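Ticket: Greifer verliert weiche Teile, Projektkurs Robotik Hilthorpe
Status: offen
Priorität: mittel (von der Projektleitung auf hoch gesetzt, wieder zurückgesetzt)
Angelegt: 12. Januar 2026

Problem
Beim Probelauf für die Pranport-Aufgabe bricht der Ablauf beim Arbeitshandschuh ab. Die Steuerung meldet "Objekt gegriffen", die Ablage bleibt leer. Bei der Flasche passiert das nicht. Laut Gruppe Bildverarbeitung liegt es am Greifer, laut Gruppe Greifer an der Bildverarbeitung. Belege hat bisher keine der beiden Gruppen eingereicht.

Bisher versucht
Kendeck-Treiber neu installiert. Keine Änderung, hätte mich auch gewundert.
Schließkraft erhöht. Der Handschuh wird öfter angehoben und fällt dann über der Kiste herunter.
Zwei Läufe mit je 200 Griffen über Nacht. Das Log hat 1.396 Zeilen, davon ist der größte Teil dieselbe Warnung zum Zeitstempel. Eine Erfolgsquote lese ich daraus nicht ab, auch wenn im Zwischenbericht eine steht.

Stellung über dem Handschuh, Kabelschlaufe neben dem orangen Handgelenk:

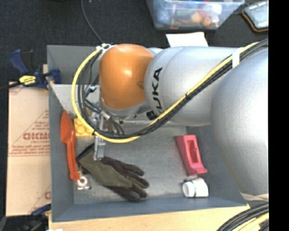 Vermutungen
a) Die Kabel hängen zum Teil vor dem Greifer. Ob sie beim Drehen ziehen, hat noch keiner gemessen. Bitte nachholen, bevor jemand wieder an den Parametern dreht.
b) Die Greifhöhe kommt aus der Doolan-Bibliothek und ist für feste Körper gedacht. Bei Stoff halte ich den Wert für geraten.
c) "Das Netz braucht mehr Trainingsdaten." Steht in jedem Ticket. Ohne Vergleichslauf nehme ich das nicht auf.

Nächster Schritt
Gleiche Position, nur der Handschuh in der Kiste, Greifhöhe von Hand vorgegeben. Rohdaten anhängen, keine Zusammenfassung. Bis dahin bleibt das Ticket offen.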